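README for the Korkden small fridge notes

Hi, and thanks for opening this before the spreadsheet. I keep a running set of notes on small refrigerators: the under-counter and dorm-size kind that end up in break rooms, studios and the back of shops. Korkden is just the name of the folder. It started as a checklist for myself and got out of hand, and now it's 1,879 rows of me writing down what shape a fridge is in.

What you get

There are two files. The first is the big table, one row per thing I looked at (a shelf, a gasket, a drain, a door bin). The second is a short glossary so that "dingy" and "stained" mean the same thing from one row to the next. I was pretty sloppy about that in the early rows - sorry - and I've gone back over the first 100 of them. The rest of the old ones are still a bit wobbly.

Columns you'll probably care about

unit: a short code for the fridge. Esen, Sodard and Bugti are my names for the three rooms, so Esen-5 is the fifth fridge in the Esen room. They aren't brands, please don't go looking for parts under those names!

part: what I was looking at. I use 14 part names and that's it. If something doesn't fit, it goes under "other" with a note.

state: clean, dingy, stained, cracked or missing. Scuffs go in the notes column, mostly so I don't end up arguing with myself over every little mark.

support: what the fridge is standing on. Floor, feet, bricks, a cart, whatever. I added this one late, so plenty of rows have it blank. Blank means I didn't write it down, it doesn't mean floor.

notes: free text, typos included.

How I go through a fridge

Everything comes out first. I like the door open as far as it'll go, then I work from the top down: freezer section, back wall, shelf, floor of the cabinet, and the door last. Door bins are where the sticky stuff lives, and I always underestimate them. For the plastic I use warm water with a bit of baking soda and a soft cloth. No scouring pads, please, they leave scratches that hold on to dirt forever.

Gaskets get a row to themselves even when they look fine. Wipe into the folds with a cloth over your fingertip and check the corners.

If the fridge is up on bricks, put some flattened cardboard down before you start. It soaks up drips and it's a lot kinder to your knees. Swap it out once it gets soggy, and give the whole thing a gentle push with the door open before you lean on anything.
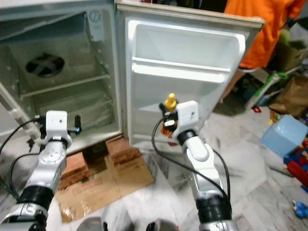
Old plastic is the part I still go back and forth on. Some liners turn grayish and stay that way no matter how long you rub, and I used to mark those as stained. Now I put "dingy" if the color is even all over and "stained" if there's a patch I could point to. You'll find both habits in the Bugti rows, so don't lean too hard on that split.

Known gaps

Nothing in the table tells you whether a fridge runs well. I don't log temperatures and I don't own a decent thermometer. Wire shelves are covered nicely, glass ones hardly at all. The Sodard rows from December were typed up from paper, and my handwriting is what it is - if a note makes no sense, it's probably a misread word.

Using it

Copy it, trim it, rename the columns, go for it. If you fix a row, add your change to the notes column and leave my original text in place so I can see what happened. New part names are welcome too, but send me a couple of sample rows along with them.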